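Out and about: Monday at the Wemano open day

The invitation from Wemano promised "an afternoon of applied manipulation", and five of us from the packaging group went along anyway. Parking was at the far end of the industrial estate, behind the tile warehouse, so allow extra time if you go to the next one. The sausage sizzle was finished by the time we'd signed in.

Muchen Duan ran the tabletop demo in the back room. Her arm, which the team calls Zaki, has been learning to pick up small household and cosmetic items by watching through a camera at its own wrist. She has collected 260 practice runs so far and spoke of them the way other people speak of their kids' swimming lessons.

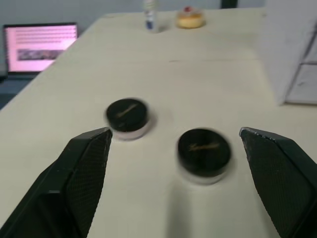

Zaki's view of the job: two powder jars, fingers open.

Glossy round lids are apparently a favourite way to humiliate a gripper. Muchen's answer is the cross-hatched pad on the inside of each finger, and she let us have a feel of a spare set. They're grippier than my work boots. Zaki took three goes at its first jar while we watched and got it on the third, to a round of applause that would have embarrassed a footballer. The second jar it picked up straight away, when most of us had turned to look at the biscuits.

Upstairs, Sterkudora had a pallet-wrapping cell behind glass and a very thick brochure. It was impressive, fast and a bit like watching someone else's washing. The Brillar sorting line was down for the day, with a colour poster of it running.

Muchen is happy to bring Zaki to our place in November if we can find her a sturdy table and 2 power points that work. Facilities has been asked about the power points. If you'd like your own product tried out, drop a sample at my desk with your name on it, and please, no more glitter.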